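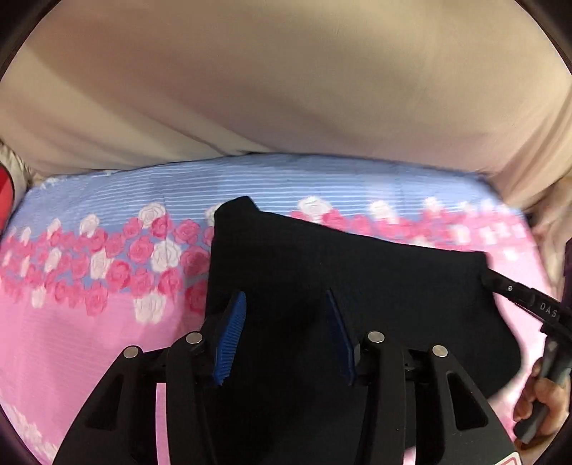 Imre Somogyi
I moved to Fendley in October with one suitcase, and I want to write down what I learned about renting a room in a second language.

1/ Read the contract at home, not in the office. Mine had 56 paragraphs. I understood maybe half of them and I signed too early.

2/ My deposit was $295. Ask in writing when it comes back. The word "soon" has no number in it.

3/ "Utilities included" did not include the internet. I paid for two months before I asked.

4/ My neighbor Magagula taught me the word "sublet." I had used "underrent" in every email — the landlord always answered very politely.

5/ Make your own list of scratches on the first day and send it to the landlord. I did it after three weeks, and we had a long discussion about one door.

6/ If somebody knows a good room near Lito Street from next month, please write to me. I am quiet and I cook only in the evening.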